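# Robot Manipulation Lab – Unit 4 Handout

Instructor: Hortensia Escobar
Lab assistants: Conall Dunne, Aurora Abreu

Read this before your bench slot. Slots are 90 minutes, and the first part goes to setup, so come with your task card filled in.

## What you are doing

In Unit 3 each team drove one arm and moved blocks between two trays. In this unit you use both arms and household objects. You will record 24 attempts at a single task, then label them in the second half of the unit. The task must be something a person could do in under a minute while seated, and it has to finish in a state you can check by looking at the table.

Tasks that are already approved:

- Hang a mug on the mug tree.
- Open one door on the latch box and leave it open.
- Move the tissues next to the measuring cup.
- Coil the charger cable and set it down behind the key fob.

If you want to propose your own, send it to Aurora before your slot. Last term Reynaldo Tolentino's team asked for a task with water. The answer is still no.

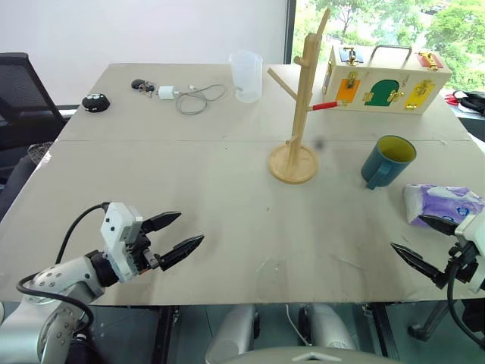
Start every attempt with both grippers open and clear of the objects. If one arm has to hold something steady while the other works, write down which arm holds and keep it the same for all attempts. Teams that switched halfway through had trouble with the labels later.

Mugs should be picked up by the handle or the rim. The fingers are narrow and a mug gripped by its side tends to turn. Latches need a slow approach. Keep the speed setting at 80 or lower, and drop it further for the last bit of travel.

## Between attempts

1. Open both grippers and back the arms away.
2. Put the objects back by hand – only when the operator has said "clear."
3. Shift the target object a little each time.
4. Check that no cable is caught on an arm.
5. Write the result on the sheet: done, partly done, or failed.

Failed attempts count toward your 24. Do not delete them.

## To hand in

One results sheet per team, plus a page on your most common failure. Say what the gripper was doing when it went wrong and what you changed afterward. Olga Huenchumán's page from January is in the Onstead folder if you want to see the length we expect.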